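Skadero 20 Reel Mower
Item 1436
Last updated: October

A push mower for people with a small lawn, a shed with no outlet, and neighbors who sleep late. It has no engine, no battery and no cord. It has a handle, and you are at the other end of it.
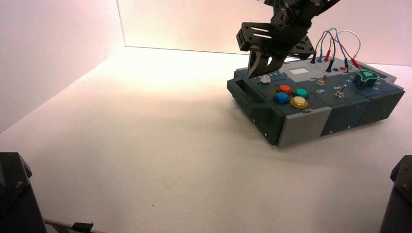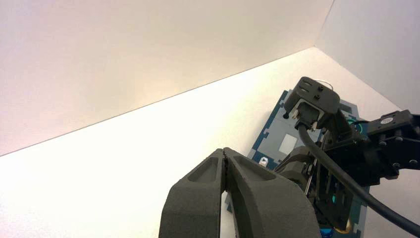 Nadja Frei

The Skadero 20 cuts a strip 20 inches wide. That's on the generous side for a reel mower, and you will notice it in two ways: fewer trips across the yard, and a slightly harder push on each one. If your lawn has a lot of narrow bits between flower beds, look at the smaller Osine before you look at this.

We recommend it for lawns up to 1000 square feet. Larger lawns are possible in the sense that swimming home from work is possible.

How it cuts

The spinning blades pass across a fixed bar at the bottom and snip the grass between them, like scissors. The cut is clean and the tips don't go brown the way they can behind a dull rotary. What a reel mower won't do is take down a meadow. Grass over four inches tends to fold under the front and spring up again behind you, looking pleased. If you've been away, borrow something with an engine for the first pass and go back to this one the following week.

Twigs stop it dead. So do acorns, dog toys and the hard green plums that drop in late summer. Walk the lawn first. When it jams, pull the mower backward a foot and the twig usually falls out. If it doesn't, use a stick to clear it and keep your fingers out of the reel, which will turn if the wheels turn.

Cutting height

The lever on the left wheel moves the cutting height from one inch to three. Customers almost always start too low, having seen a golf course on television. Start at the top. Crabgrass loves a scalped lawn and will send its relatives.

Handle

Two positions, tall and less tall. The foam grip is comfortable and will look terrible after a few summers. Replacement grips are in the Pacheco catalog, and ours fit them well enough with a little dish soap on the bar.

Putting it together

The handle comes in three pieces with bolts and wing nuts. Set aside twenty minutes, or longer if someone is helping. The lower bars are marked L and R on the inside, where you won't find the letters until you've put them on the wrong way around. The wing nuts face out.

Sharpening

Once a year is enough for most people. The lapping kit (sold separately, sorry) is a crank and a tub of gritty paste. Brush the paste on the blades, turn the reel backward with the crank, wipe it all off. To check the edge, feed a strip of newspaper between the reel and the bar and turn the reel slowly by hand, holding the paper by its far end. A sharp mower cuts the paper. A dull one chews it.

If you'd rather not, the shop at Brullbridge takes them in over the winter. In spring there's a line — the same people are in it every year, and I include myself.

Storage

Brush off the clippings, wipe a little oil along the blades, and hang it by the handle on a stout hook. Don't lean it against the shed wall behind the bicycles. You'll only want it in April, and by then it will be behind everything.

Warranty

2 years on the reel, wheels and gears. Blades that have met a sprinkler head are not covered. We can tell, and there's generally some sprinkler still in there.

In the box: mower, three handle sections, bolts and wing nuts, one wrench, instructions. Grass catcher and lapping kit are separate items. The catcher holds less than you'd hope.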